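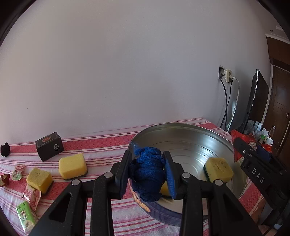 Protokoll der Besprechung Materialtisch, Gruppe Vomside, 7.12.23

Leitung und Protokoll: Impi Kinnunen

1. Schwämme
Die Schwämme kommen in die runde Metalldose. Neue werden erst im September bestellt, Budget 60 Euro.

2. Seil
Das blaue Seil bleibt beim Tischmaterial – Vorschlag von Bomis, angenommen mit 6 Stimmen.

3. Tischdecke
Die gestreifte Decke wird weiter benutzt. Waschen übernimmt Espiritu.

4. Verschiedenes
Schlüssel für Schrank 558 ist bei Impi.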